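Saturday at the Waneck paper mill

The mill at Waneck opens to visitors one day in July, and this year I finally had the weekend free. Gates opened at 9 and I got there a little before, which was early enough to park on the grass by the weir instead of down in the village. Admission was free. You signed a sheet at the old weighbridge office and were put into a group.

Our guide was Dörte Nolte, who worked in the finishing room before she moved to the sales side. She started us outdoors at the bale yard. Waneck makes no paper from fresh wood. Everything comes in as sorted waste paper, mostly office white and printers' trimmings, and it is graded by hand before it goes near the pulper. She pulled a few sheets out of a bale and passed them around. Glossy covers are fine in small amounts. Anything with a plastic window or a strip of glue goes back to the supplier.

The pulper is a big open tub with a rotor in the bottom, and it is loud. We wore ear plugs from that point on, so I missed a good part of the talk. From what I caught, a batch is mostly water by weight, and the screening after it takes out staples, sand and bits of tape. There was a bucket of staples on the floor that two of us couldn't lift.

The paper machine itself dates from the 1950s and has been rebuilt several times. It is 145 feet long and runs in one straight line down the main hall. At the wet end the pulp goes onto a moving wire mesh, and by the time it reaches the dryers it can carry its own weight. The hall is very warm at that end. I had brought a jacket and carried it all morning.

Erhan Uysal, the shift foreman, took over for this part. He showed us how a web break is handled, using a loose tail of paper and a lot of arm waving. He said a bad night might have four or five of them, and each one means threading the sheet again through the dryers. He also tore off a strip for everybody so we could feel the difference between tearing with the grain and across it. I still have mine in the car.

Finishing was the quiet part. Reels are slit, cut to sheets and wrapped. Most of the output is plain wrapping and drawing paper sold under the Ravlow name, and there is a heavier gray board that goes to bookbinders. About 1000 sheets go on a small pallet of the heavy board. Junaid Ghumman was counting samples into packs at a table by the door, fanning them with his thumb faster than I could follow.

The lab is 2 rooms upstairs. They test for weight, thickness and burst strength. A little boy in our group got to work the burst tester and was very pleased with the pop it makes. I would have liked more time up there, but the next group was already on the stairs.

After the tour there was soup and bread in the canteen, and a sales table with offcuts priced by weight. I bought a bundle of drawing paper and some of the gray board. Cash only, so bring some. The line for soup was long by noon - go straight there if you come off a late tour.

A few practical notes. The stairs to the lab are steep open metal and there is no elevator. Closed shoes are required, and they did turn away one man in sandals. Dogs have to stay outside. Taking pictures is allowed everywhere except the control room. The bus from the station stops at the bridge, a ten-minute walk from the gate, but it runs only every two hours on weekends. Next year I'd take the first tour again and leave the afternoon for the path along the mill race, which I only saw from the parking area.

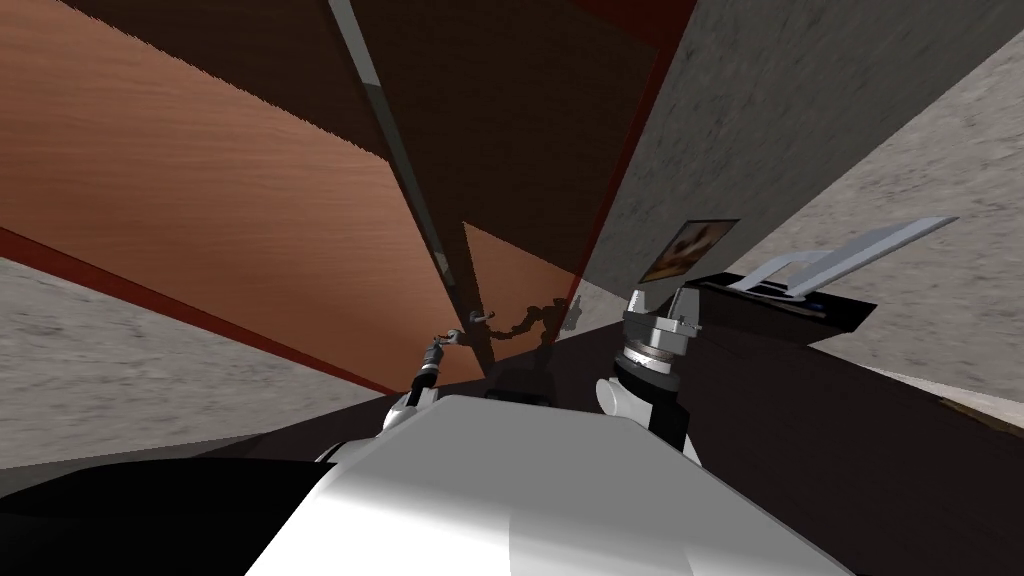
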